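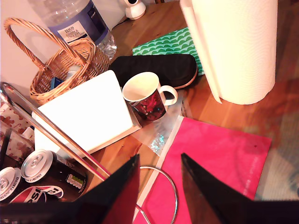 Auf dem Tisch: Küchenrolle, Becher, das schwarze Etui auf der grünen Matte und vorne ein pinkfarbener Versandbeutel.

Packen, Falten, Finden - Mitmachende für unsere Tischrunden gesucht

Oktober | von Aqeel Dogar
Lesezeit: 4 Minuten

Liebe Leute mit vollen Tischen,

wer bei sich zu Hause einen Tisch hat, auf dem sich im Laufe der Woche alles sammelt, der weiß schon ziemlich gut, worum es bei uns geht. Wir von der Skallbridge-Werkstatt möchten herausfinden, wie Menschen einen solchen Tisch wieder frei bekommen: was sie zuerst in die Hand nehmen, was sie dreimal von links nach rechts schieben und was am Ende doch liegen bleibt. Daraus entsteht ein kleines Heft mit dem Titel »Pevano«, in dem es ums Aufräumen, Verpacken und Verschicken geht, und zwar so, wie man es im Alltag wirklich macht. Für dieses Heft brauchen wir euch!

Im Frühjahr haben wir einen Fragebogen herumgeschickt und 462 Antworten zurückbekommen, viele davon mit langen, wunderbaren Randbemerkungen. (Wer damals geschrieben hat, die Küchenrolle wandere bei ihr durch die ganze Wohnung und sei nie dort, wo gerade etwas umgekippt ist: Bitte melde dich, wir würden dich sehr gern kennenlernen.) Nun wollen wir weniger fragen und mehr zuschauen, und deshalb laden wir 64 Personen zu uns ein.

Wie läuft so eine Runde ab?

Ihr kommt an einem Mittwoch zu uns in die Boatengstraße, entweder um 10 Uhr oder um 17 Uhr, und bleibt etwa zwei Stunden. Zuerst gibt es Tee oder Kaffee, denn ohne fängt bei uns keiner an. Dann setzt ihr euch an einen Holztisch, auf dem ganz gewöhnliche Sachen liegen, so ähnlich wie auf dem Foto oben: Becher, weiche Etuis mit Reißverschluss, Matten aus Stoff, Versandbeutel, Küchenpapier, dazu allerlei Kleinkram. Ihr räumt auf, wie ihr es daheim tun würdet. Im zweiten Teil packt ihr ein paar Dinge für den Versand ein. Ein Becher im Plastikbeutel ist übrigens eine Aufgabe, über die man erstaunlich lange diskutieren kann, und auch am Etui scheiden sich die Geister - manche rollen es in die Matte, andere legen es obenauf und sind zufrieden.

Zum Schluss sitzen wir noch eine halbe Stunde zusammen und reden darüber. Wir schreiben mit, und wer mag, darf in unserem Heft mit Vornamen vorkommen. Wer das nicht möchte, bleibt namenlos, das ist völlig in Ordnung.

Wen suchen wir?

Am liebsten eine bunte Mischung. Ordentliche Menschen, unordentliche Menschen, Leute, die beruflich Pakete packen, und solche, die schon beim Klebestreifen ins Schwitzen kommen. Ihr solltet mindestens 18 sein und genug Deutsch sprechen, um am Gespräch teilzunehmen. Linkshänderinnen und Linkshänder waren bei den Proberunden leider kaum dabei, über euch freuen wir uns also ganz besonders. Wer lieber im Stehen arbeitet oder zwischendurch eine Pause braucht, sagt einfach Bescheid. Der Raum liegt im Erdgeschoss und hat keine Stufen.

Was bekommt ihr dafür?

Eine Aufwandsentschädigung von 30 Euro, die Fahrkarte innerhalb der Stadt und natürlich das fertige Heft. Kuchen gibt es auch, meistens Apfel.

So meldet ihr euch an

Schreibt uns eine kurze Nachricht mit dem Stichwort »Cuvonis«, so heißt bei uns die Reihe, zu der die Tischrunden gehören. Nennt bitte euren Namen, eure Wunschzeit und eine Telefonnummer. Und wenn ihr Lust habt, erzählt in zwei, drei Sätzen, was heute bei euch auf dem Tisch liegt. Die Zettel könnt ihr auch in den Briefkasten neben der Werkstatttür werfen, er wird jeden Abend geleert.

Ich melde mich bei allen persönlich zurück, manchmal dauert es ein paar Tage.

Herzliche Grüße und bis bald am Tisch
Aqeel Dogar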